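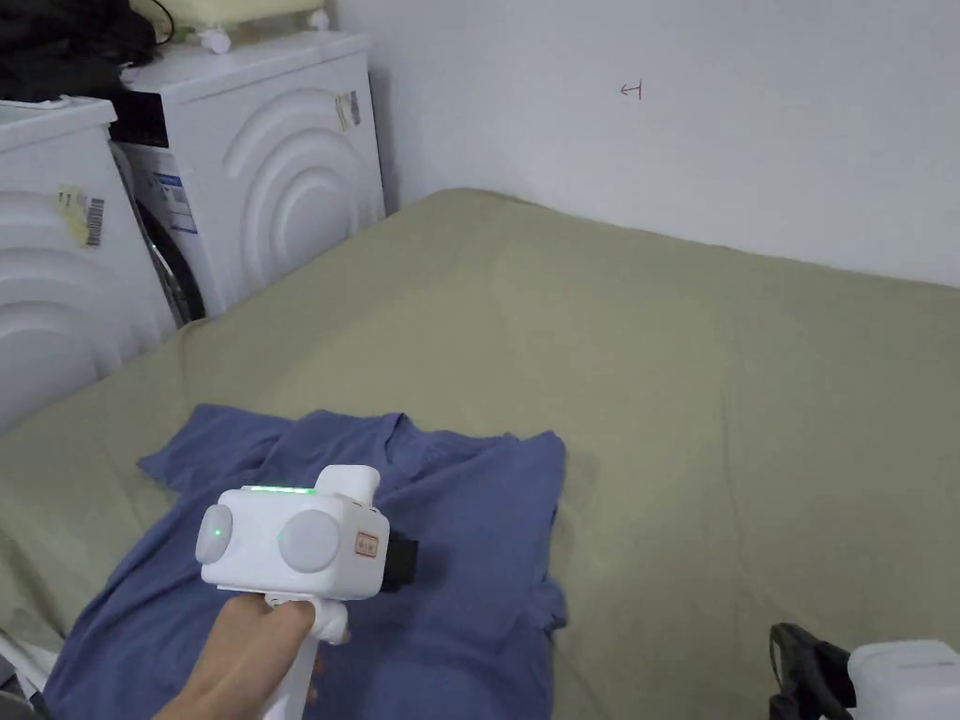

Figure 1. Hand-held gripper, held by its handle over a garment.

Trollimska Institute of Applied Automation
Teaching Robots by Demonstration: Handout 4
Garment handling with hand-held grippers
Module leader: Azadeh Shokri. Practical sessions: Jamshid Taheri.

1. Purpose of this handout

This handout supports the second block of the module and should be read before the January practical. It covers the recording of demonstrations in which a person performs a household task with a gripper held in the hand, and the robot arm itself is absent. Handout 3 dealt with remote control, in which the operator moves a leader arm and the robot follows. Students are expected to be able to compare the two methods in the written assessment.

2. Two ways of showing a task

In remote control, every movement is carried out by the robot that will later repeat it. The joint positions can be logged directly and the demonstration is certain to lie within the reach of the arm. The cost is speed. Operators in the Mabaso exercises found cloth especially slow to handle, as they could not feel the fabric through the controls and tended to pinch too deep or to miss the top layer.

With a hand-held gripper the demonstrator works at something close to normal pace and feels the pull of the cloth through the handle. The method needs little equipment and can be used in ordinary rooms, on beds, tables and worktops. Its weakness is that a person can easily make movements that a fixed arm cannot copy. A twist of the wrist followed by a step to the side is natural for a person and may be useless as training material. Demonstrations recorded by hand must therefore be checked against the reach of the intended robot before they are accepted.

3. Why garments are used

A rigid object can be described by its position and the way it is turned. A shirt cannot. Once dropped, it may settle in any number of shapes, with sleeves folded under the body and edges hidden. The demonstrator has to choose a grasp point from what can be seen, and this choice is a large part of what the robot is meant to learn. For this reason the garment should be left crumpled at the start of each recording. Students must not smooth it out beforehand, and must not return it to the same heap each time.

The surroundings are also left as they are. A surface that carries only the garment gives a recording which is tidy but of limited value, and systems trained on such recordings have done poorly when moved to a furnished room.

4. Holding the gripper

Grip the handle with the whole hand and keep the wrist in line with the forearm where possible. Approach the cloth low and slowly. Close the jaws on a raised fold, as a flat area will usually slip. Pause for a moment after closing, then lift. The pause makes the point of grasp much easier to find when the recording is divided into stages.

Where two grippers are in use, one person may operate both or two people may share the task. In either case the view from each gripper should be reviewed separately. The jaws occupy the lower part of this view, and the second gripper may appear in it, as in Figure 2. 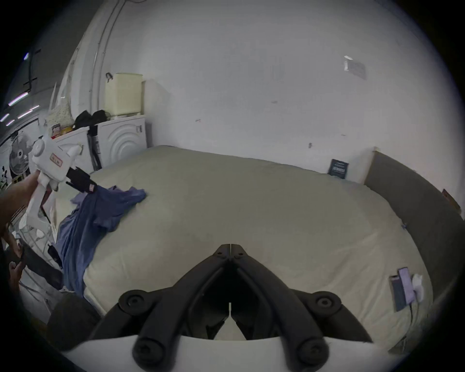
5. Recording procedure

5.1 Each pair of students records 20 demonstrations of the assigned task. Failed attempts are kept and marked as failed.

5.2 Begin with both grippers still and the jaws closed. Hold this position until the partner gives the word.

5.3 Perform the task once without stopping to correct small errors. If the garment leaves the working surface, end the recording.

5.4 Note the starting state of the garment in plain words in the Pindby log sheet, for example "face down, left sleeve under body".

5.5 Change places with your partner after every 4 recordings. A set made by one person tends to carry that person's habits – a preferred sleeve, a fixed order of folds – and these are hard to remove later.

6. Assessment

Submit the log sheets together with a report comparing your set with the Ginstead reference set, which holds 397 recordings of the same task made by remote control. Of these, 46 are marked as failed. The report should discuss differences in pace, choice of grasp point and causes of failure. Marks are given for the quality of the comparison, and a high rate of failure in your own set will not be penalised.

Questions about the practical should be sent to Jamshid Taheri. Requests for extensions go to the module leader.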